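Relham Hall, small meeting room: fire and general safety check
Monday, March 30, 2020
Checked by: Wiebke Mühlbauer

1. Fire door, corridor side. Closes. Last report says "closes fully", and I had to push it. FAIL until adjusted.

2. Extinguisher. Tag in date, bracket firm. OK.

3. Escape route. Plan says 900 mm clear. I measured 445 mm beside the stacked chairs. Knut Hagedorn says they are "usually moved". I'd like to see that. FAIL.

4. Tables. Tops smooth, no splinters found. Leg bolts tight on the second try. OK.

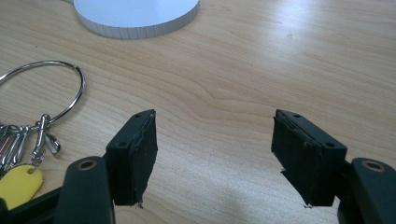 Item 4: table top, light wood finish.

5. Sockets. 2 tested, both fine. The third is behind the Brandes cupboard and was ticked last July, I can't think how. NOT CHECKED.

6. Emergency light. Stayed on for 15 minutes, then I stopped the test. The Andon leaflet promises far longer. Leaflets do. Full test needed.

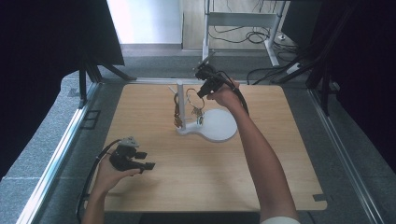 7. Heater. Guard fitted, thermostat knob loose. The Stastel service sticker has no signature, so I am treating it as not serviced. FAIL.

8. First aid box. Plasters in date, eye wash missing. Reorder.

Recheck items 1, 3 and 7 before the form is signed. Knut to send me the heater paperwork, if there is any.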